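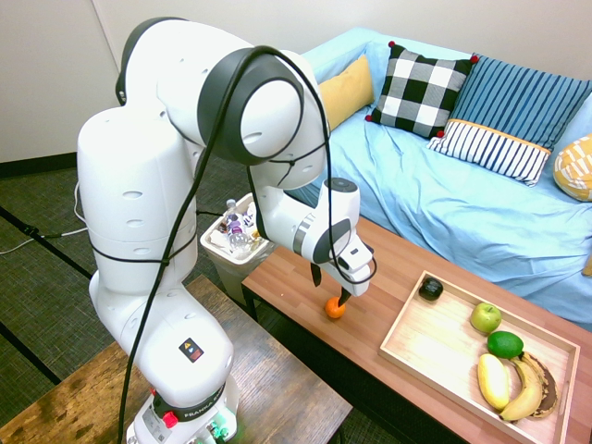
The fruit that lives in the living room

By Nidia Ayala

When I came to live in Vundumon, my neighbour gave me a bag of limes from her tree and asked me where I keep my fruit. I did not understand the question. In my mother's house the fruit was on the low table in front of the sofa, always, and if you sat down to talk you ate something. My neighbour kept hers in the bottom drawer of the fridge. She told me, very kindly, that I would get ants.

I did not get ants. I got soft bananas, and this is how I began to think seriously about trays.

For this story I visited living rooms in Vundumon and in Prarau, on the other side of the river, to see how people set out their fruit. Most of them have stopped using the deep bowl. A bowl looks generous, but the orange at the bottom is forgotten until it has a smell. On a flat tray or a board every piece is in front of your eyes and you can take any one of them without moving the others.

In one room the coffee table stands between sofas of different colours, and the cushions do not match at all, with stripes, checks and zigzags together. I liked it very much. With so much pattern on the seats, a plain piece of pale wood on a brown table is a rest for the eyes, and the fruit gives enough colour.
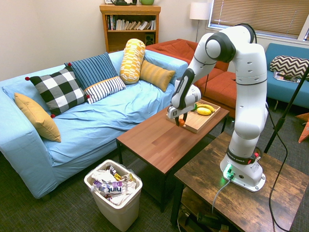

A banana and a lemon-yellow fruit on a light wooden board, with cushions in mustard, navy and black-and-white check along the blue sofa.

A board or a tray?

A board is good for a small amount. It is easy to wipe, and in the evening you can carry it to the kitchen and cut the fruit on it. But a round thing will travel. I have chased a mandarin under the furniture more than once, and my knees are not young.

A tray with low sides solves this. The sides should be low enough that you still see the fruit when you are sitting down. I also look for handles that are cut into the wood, as they do not stick out and catch your sleeve. I paid $90 for mine at Rennie, a small shop in Prarau where the owner oils each one before you take it home. You can pay much less at a second-hand market, and you can pay $425 for one by Drondo, which I held in my hands for a long time and put back.

Who sits beside whom

Bananas are the difficult guests. They give off a gas as they ripen, and the fruit near them ripens faster too. If you have a hard avocado, put it close to them for a day or two and it will thank you. Keep apples at a distance if the tray is long enough, for they do the same thing to their neighbours.

Citrus is more patient. Limes and oranges will wait on the table for several days in winter, but in our July the heater is on in the evenings, and I move the tray away from the warm air. Lemons lose their shine first. When the skin begins to feel like leather, I squeeze them and freeze the juice.
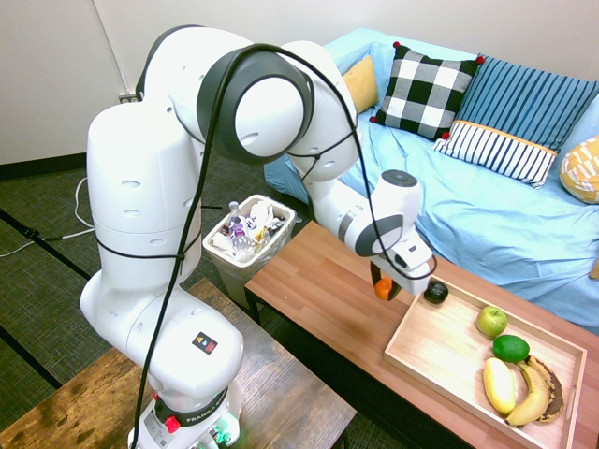
When the banana turns brown

A banana with brown streaks is sweeter than it was when it was yellow, and for baking I want it like this. I peel it, break it into pieces and freeze it in a bag. When there are enough pieces I make a loaf, with lime zest in place of the vanilla.

I also keep a small bin near the table, lined with a bag, for peels and stickers. My guests used to hold a banana skin politely in the hand for half an hour, looking for a place to put it. Empty it every night in summer. My neighbour still says that the ants are coming, and she still takes an apple when she sits down.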